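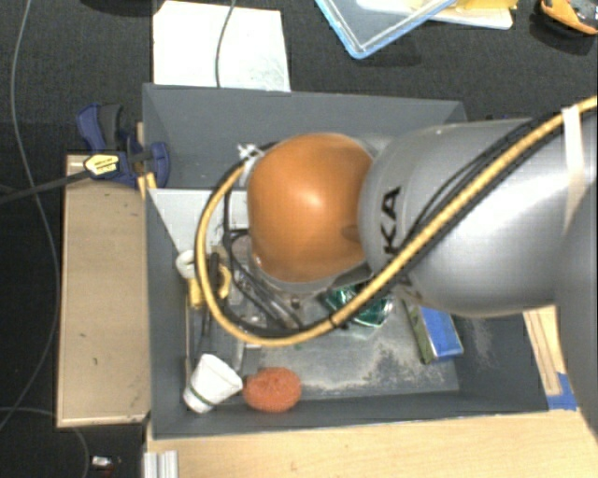

Neville Wainwright reckons there are only two questions worth asking at a demonstration day, namely what it costs and what happens when it drops something, and that every supplier answers the first with a leaflet and the second with lunch. We put on lunch as well. It was soup. But we did try to answer both, and since people have been asking for the notes from the Iststead open day in October, they now live on this page, next to the product they are about.

Zolton Mixed-Bin Picking Cell

The Zolton is a picking cell for people whose stock does not come in neat rows. One arm, one deep bin, and a controller in a cabinet that we have painted a cheerful colour to distract from the size of it. You tip in whatever you have, and the arm takes things out one at a time and puts them where you have told it to. Cups, sponges, tools and clear plastic packaging are all fair game. Clear plastic packaging is also where most of the bad language in our workshop comes from.

What visitors saw at Iststead

We ran the cell from ten in the morning until the soup ran out. Each run lasted 30 minutes, with a pause in between for refilling the bin and for Umut Ateş to walk round it looking worried. The bin was clamped to the bench, as it should be on yours, and the hose and cables were tied back along the arm in a loop. Several of you asked whether a production machine comes with tape on it. It comes with proper clips. The tape is how we find out where the clips should go.

The most popular part of the day was the "bring your own" run, for which guests emptied their coat pockets and car boots into a crate and we fed the contents to the Zolton. It coped with a torch, a tin of travel sweets and a child's shoe. It declined a set of keys on a very long lanyard, tried again, and then put them down in a manner I can only call pointed. The owner got them back.

Kadir Yaman gave the talk on shiny things. The short version is that a glossy wrapper looks different from every angle, so the cell moves, looks again and makes up its mind on the second look. This makes it slower on packaging than on a plain cup. If your whole line is crinkly wrappers, ring us before you order and we'll run a box of them for you. You may end up buying something else, possibly from someone else, and we will be brave about it.

Details

Reach over the bin: suits bins up to 600 mm deep
Bin: grey, flat-walled, sloping sides; you can use your own if the walls slope too
Cups and grippers supplied: 3, changed by hand
Set-up on site: about a week, including the day everyone spends looking for the right socket
Training: 2 people per cell, at your place or at Iststead
Noise: you can talk next to it, though the hose has opinions
Fencing: quoted separately, after we have seen your floor

Buying one

Cells are built to order at our Iststead workshop. The price depends on fencing, bins and how odd your stock is, so the quote begins with a parcel. Send us a mixed box of the things you want picked, including the awkward ones. Please do include the awkward ones. We once tested a fortnight's worth of beautiful square cartons for a customer who turned out to sell mop heads.

Servicing is by Değirmenci, who also look after the older Ulard cells, and who will tell you quite frankly when a hose needs replacing. Spare hoses and cable ties can be ordered by phone.

The next open day will be in spring, once we have agreed on a date and a soup. Ask at the workshop to go on the list.

Print this page
E-mail this page to a colleague

Comments (4)

Lwazi Msimang
Came along for the afternoon runs. Liked being allowed to watch it get things wrong. Can the training be split over two half days? We can't spare both of ours at once.

Umut Ateş
Yes, half days are fine, and they needn't come together. For the record, that is my normal face.

Necati Bilgin
Does it mind dust? We cut board all day and everything we own has a layer on it.

Kadir Yaman
Dust in the bin is all right. Dust on the camera glass wants wiping off every morning. Put some in the parcel with your samples, in a bag, tied very firmly.

Related items

Ulard single-bin cell (reconditioned)
Sloped bins, grey
Hose and cable clip kit
Fencing: what to measure before you ring
Değirmenci service plans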